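Inicio > Taller > Dibujo > Técnica mixta

Buscar en el sitio Buscar Búsqueda avanzada

Cómo trabajar punteado a tinta sobre papel con fondo de gesso y pan de cobre

Junio. Por Tia Ashworth

Este tutorial describe la preparación de un soporte mixto para dibujo a tinta con trama de puntos densa, con zonas de lámina metálica integradas en la composición. Se supone experiencia previa con estilógrafo y con plumilla. No se trata el uso de barnices brillantes ni de resinas.

Materiales

- Papel de algodón satinado, gramaje alto, formato mínimo A4.
- Gesso acrílico blanco de grano fino. En las pruebas se usó Luvoreo.
- Mixtión al agua.
- Pan de cobre en hojas sueltas.
- Tinta pigmentada negra, Cekon o equivalente.
- Estilógrafos de punta fina y una plumilla rígida.
- Lija al agua de grano muy fino.
- Goma laca decerada para el sellado del metal.
- Brocha plana sintética y pincel de pelo suave.

1. Preparación del papel

Fije el papel a un tablero rígido con cinta engomada por los cuatro lados. Humedézcalo por el reverso antes de fijarlo y déjelo secar en horizontal. Un papel mal tensado se ondula con la primera mano de gesso y no recupera la planitud.

Aplique 2 manos de gesso diluido, la segunda en dirección perpendicular a la primera. Entre mano y mano, secado completo al aire. Lije en seco con movimientos circulares y presión mínima hasta que la superficie no retenga la punta del estilógrafo. Retire el polvo con un paño sin pelusa.

2. Dibujo de referencia

Trace el contorno a grafito duro, sin apretar. El grafito blando ensucia la tinta y obstruye los estilógrafos. Para formas curvas y volúmenes cerrados conviene trabajar con una referencia fotográfica muy próxima, en la que el brillo y la transición de tono ocupen casi todo el campo. 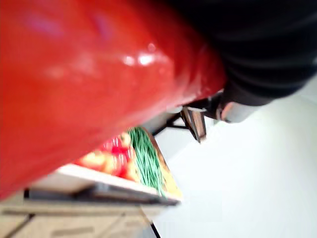

Superficie curva roja con brillos puntuales.

Delimite primero las luces altas. Son zonas de reserva y no reciben ningún punto en todo el proceso. Marque su perímetro con una línea discontinua que se borrará al final. Si la referencia es en color, conviértala a escala de grises para valorar el tono; los rojos intensos suelen interpretarse más claros de lo que son.

3. Escala de densidades

Prepare en un recorte del mismo soporte una escala de 5 valores. Rellene cada casilla con el mismo estilógrafo, variando únicamente la separación entre puntos. La casilla más oscura debe conservar algo de blanco visible. Si se cierra por completo, la mancha se lee como tinta plana y rompe la textura del conjunto.

Numere la escala y téngala junto al tablero. En la serie Tomoana se llenaron 141 recortes de prueba antes de fijar la separación definitiva. Para un primer trabajo basta con uno, siempre que proceda de la misma hoja y haya recibido el mismo lijado.

4. Trama

Empiece por las sombras y avance hacia la luz. Mantenga el estilógrafo vertical. Con el instrumento inclinado el punto se alarga y aparece una dirección no deseada. Apoye la mano sobre un papel de protección y no lo arrastre.

La plumilla se reserva para los bordes y para los detalles orgánicos: pliegues, nervaduras, vello. Descargue la primera gota en un papel secante antes de tocar el soporte.

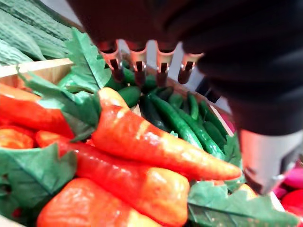
La lámina de cobre se coloca una vez seca toda la tinta que rodea la zona metálica. Aplique el mixtión con pincel suave, en capa continua, y espere a que tenga mordiente. Deposite la hoja sin estirarla y asiéntela con una brocha seca. Las piezas mecánicas se resuelven mejor con superficies de metal pequeñas y bien acotadas: en la fotografía, los dedos metálicos llevan arriba un collar de tono cobrizo que recoge la luz, y por debajo se estrechan hasta una punta oscura y ranurada. Ese reparto puede trasladarse tal cual al dibujo, con pan de cobre en el collar y trama cerrada en la punta. Los pliegues tenues de una masa negra mate se obtienen abriendo ligeramente la trama.

5. Sellado del metal

El pan de cobre se oxida. Selle únicamente la zona metálica con goma laca diluida en alcohol de 95 grados. Una pasada, sin insistir. No invada la trama: la goma laca amarillea el gesso y deja un cerco visible con luz lateral.

Defectos frecuentes

Tinta que se abre en estrella: gesso poco lijado o con restos de polvo.

Lámina cuarteada: mixtión demasiado seco en el momento de la aplicación. Se corrige con un segundo parche sobre mixtión nuevo.

Trama con manchas grises: grafito borrado antes del secado de la tinta.

Cerco alrededor del metal: exceso de goma laca en el pincel.

Para el montaje se recomienda paspartú de conservación con separador. El sistema de perfiles Plornitz admite el grosor del papel preparado sin rebajar el cartón trasero. No apoye el vidrio sobre el pan de cobre.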